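Notes on teaching pick and place by hand

November 18, 2021

Most of the month went into demonstrations, so the planned post on cable strain relief will have to wait. What follows is a record of what changed in the setup and what I would do differently.

The task is small on purpose. A light object starts somewhere on the mat and has to end up inside a shallow lid. I started in April with kinesthetic teaching: put the arm in gravity compensation, grab it near the wrist, push it through the motion, and log joint positions. It is quick to set up and needs no extra hardware. It also puts a human forearm in front of the camera for most of every episode. A policy trained on those images does reasonably well at predicting where the gripper goes when there is a forearm next to it. Take the forearm away and the inputs no longer look like the training set.

The usual fix is to record the joint trajectory by hand, then replay it with the cameras on. I did that for a while. Replay doubles the time per episode, and the object has to go back to the same pose before the second pass. I was resetting to within a few millimeters by eye, and a few millimeters is enough to make a grasp close on nothing. I also dislike the way the arm moves when pushed. My compensation model is decent for the lower joints and poor at the wrist, so I end up fighting friction in small moves, and the friction shows up in the log as a stair-step pattern.

So I switched to remote control. The first attempt used a space mouse with Cartesian velocity commands. Translation was fine. Translation combined with yaw was not, at least with my hands, and I ended up with episodes that were sequences of single-axis moves with pauses between them. The pauses are a real problem. If a fifth of the frames in an episode have zero action, the policy learns that zero is a good answer, and it will stop above the object and stay there. Trimming idle frames helps, but then the timing is wrong in other places.

The current version uses a leader arm, a light printed copy of the kinematics with encoders and no motors except one on the trigger. I named the software Purnudik because the repository needed a name. The leader streams joint angles, the follower tracks them through a low-pass filter and a velocity limit, and everything is logged at the same rate as the cameras. The trigger maps directly to finger opening. The encoder boards came from Vermeulen, and the only complaint I have is that the connector is keyed in a way that still lets you insert it backward if you push.

Some details that mattered more than expected:

Latency. The first build ran at 100 Hz on paper, but the follower lagged the leader enough that I overshot and corrected on nearly every approach. Most of the lag was in my own filter. Raising the cutoff made the arm slightly noisier and the demonstrations much shorter.

What to record as the action. I log both the commanded leader position and the measured follower position. Training on the measured position gave weak grasps. When the fingers close on something, the measured opening stalls at the object's width while the command keeps going past it, and that difference is what produces the squeeze. Train on the command.

Startup alignment. If leader and follower disagree when the link is enabled, the follower jumps. The code now refuses to engage until every joint is within a small tolerance, and then ramps. I added this after the jump and not before it.

Standing position. I used to stand directly beside the table and watch the gripper. I could see depth cues the cameras could not, and I used them. Now I operate from the camera feed for the final approach. It is slower and less pleasant, but if I cannot do the task from those views, I have no business expecting the policy to.

The work surface also got some attention. A dark mat cuts the visible wood grain around the target and gives the fingertips a predictable surface to come down toward. Tape at the corners keeps it from creeping. 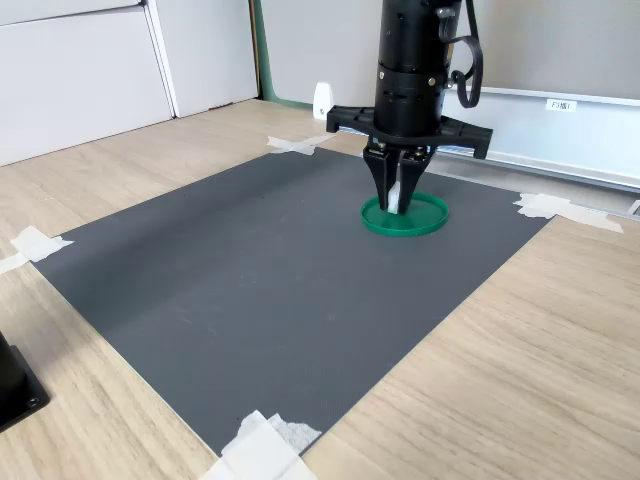
The insertion phase took the most practice. Coming in at an angle, a fingertip can catch the rim and drag the lid along, and the arm will happily continue to a goal that has moved. I now demonstrate it as two motions, a lateral move at a safe height and then a straight descent, with the corner between them rounded so there is no full stop. The release is a slow opening followed by a short vertical retreat. Opening quickly tends to flick a light object sideways.

The data set stands at 578 episodes after filtering. I dropped anything with a collision, anything where I hesitated for more than a couple of seconds, and a batch from one evening when the exposure setting had reverted to automatic. I kept the recoveries, meaning episodes where I missed the grasp, backed off and tried again. Removing them in an earlier round produced a policy that was very clean until its first mistake.

Variation in starting position turned out more useful than volume. My early episodes clustered near the middle of the reachable area because that is where a hand puts things when it is not paying attention. A short script now prints a target location before each reset, and I place the object there even when it is awkward.

Storage is handled by Grova, a set of shell scripts that write one directory per episode with the images, a state file and a text note. The notes are worth the typing. "Scraped rim" is searchable, and a joint trace is not, or not easily.

Open items. The follower's wrist joint gets warm in long sessions and its tracking error grows with it, so there is probably a thermal trend buried in the data. The trigger spring is too stiff, and my finger gives out before my patience does. I also want force reflection on the leader, which means motors, weight and another power supply. The Prikum driver boards look suitable, but the current loop documentation is one page long. I have a pair on order and will post the bench numbers when I have them.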